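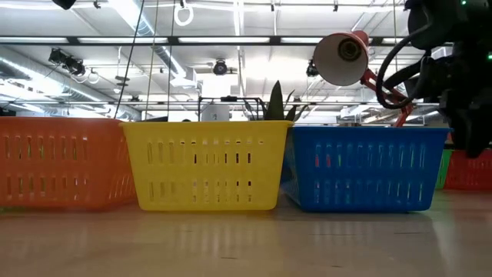 Pauline Hebden had already been at the rink for two hours when I turned up with my coffee, and she'd only sat down because I asked her to. She coaches the Wainwright under-15s, a girls' hockey team that went from dead last to the league semis in one winter, and she talks the way she skates (quickly, with sudden stops). Her big thing this year is colour. Every drill has one. Orange is breakouts, yellow is passing under pressure, blue is the penalty kill. "I used to stand there yelling drill names and half of them would go to the wrong corner," she told me. "Now I yell 'blue' and they go."

I wanted to know about the semifinal against Drisel, of course. Wainwright lost it 3-2 in overtime after their goalie stopped 22 shots, and I figured Pauline would still be sore.

"Oh, I was sore till Saturday," she said. "Then I watched it again and we were good! We were really good. We took a dumb penalty with 80 seconds left and they scored on it. That's hockey."

She wouldn't tell me who took the penalty, and I did try.

Pauline grew up playing on boys' teams in Zamik, where the dressing room was a storage closet with a bench in it. She played defence, mostly because her older brother wanted somebody to shoot at, and she still thinks like a defenceman. "Kids love to score, sure. I get more excited about a clean first pass out of our end. My assistants think I'm nuts."

Training starts up again in September, with a couple of exhibition games against Kuris before the league schedule comes out. Two of her top forwards are moving up an age group, so there are spots open on the first line, and she's got her eye on a kid who only switched over from ringette last year.

"She can't stop on her left side yet," Pauline said, already lacing up again. "But wow, can she get there."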